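Home › Residence Life › Galleries › Shared Lounge and Kit Room

Shared Lounge and Kit Room: A Gallery

Posted 15 June 2026 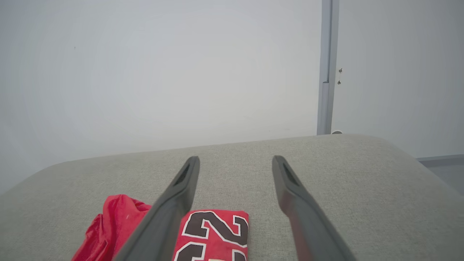

Keabetswe Zulu wrote to the office after the previous gallery went up, asking that folded jerseys be left with the number showing, as players otherwise open every one in the pile to find their own. The request has been adopted. Team clothing placed in the lounge for collection is now to be folded number side up, and the laundry guidance further down this page has been amended accordingly.

Red jersey, folded, with the numerals uppermost in dark brown and outlined in white. A crumpled, glossy red item lies to the left of it. Both rest on light gray woven upholstery.

About the Gallery

The Nimeck House lounge serves two purposes. During the day it is a sitting room for residents of the house. On practice and game days it is also the place where clean team clothing is laid out, sorted and collected. The gallery records the lounge in ordinary use and is intended to be read together with the house guidance for shared rooms.

The page will be extended as further pictures are approved for publication. Residents who wish to submit a picture should do so through the house office, giving the name of the room and the activity shown. Pictures in which a resident's mail, medication or identification can be read will not be accepted.

The Room

The lounge occupies the ground floor of the east wing and opens onto the Costa corridor. It was refurnished in December, when the older chairs were withdrawn and the present upholstered seating was brought in. Gray was selected after a short consultation with residents, most of whom preferred a plain color that would suit the existing walls.

The kit room adjoins the lounge on the north side and holds 41 numbered cubbies. Each cubby is assigned to one resident for the full academic year. Requests to exchange cubbies are considered at the start of each term and at no other time.

Laying Out Clothing

Clean clothing may be set out on the lounge seating for up to 4 hours on practice and game days. At the end of that period, anything not collected is moved to the owner's cubby. Items without a name or number go to the shelf marked Unclaimed in the kit room and are held there until the end of term.

Clothing must be fully dry before it is placed on any upholstered surface. Equipment with studs, buckles or exposed hooks should be kept on the kit room floor mats. Food and drink should be removed from the seating before sorting begins.

Folding and Sorting

Jerseys are to be laid face down, with the sleeves brought in to the center and the lower half turned up toward the collar. The finished jersey is then turned over so that as much of the number as possible remains in view. Home and away sets are kept in separate piles.

Glossy and lightweight garments do not hold a fold well and tend to slide from a stack. They should be placed beside the jerseys, or rolled and put directly into the cubby. Socks are paired before they leave the laundry room.

Printed numerals should not be ironed. Residents who find that a number has begun to crack or lift should hand the jersey to the house office with a note of the player's name. Repairs are sent to Alarix on the first working day of each month and are usually returned within 2 weeks.

Care of the Seating

The woven covers should be brushed weekly along the direction of the fabric. Spills are to be blotted with a plain cloth and reported on the same day. Household stain removers should not be applied, as several of them leave a pale ring on gray fabric. Residents are asked not to sit on the arms of the seating or to use them as a step when reaching the window catches.

New red clothing should be washed separately before its first use and kept off the seating until this has been done.

Related Galleries

Gostolov Reading Room: Shelving and Study Tables
Costa Corridor: Notice Boards and Coat Hooks
East Wing Laundry: Machines, Racks and Sorting Bins

Inquiries

Questions regarding the lounge, the kit room or the contents of this page may be directed to the house office at extension 994. Unclaimed clothing may be viewed during office hours on presentation of a resident card.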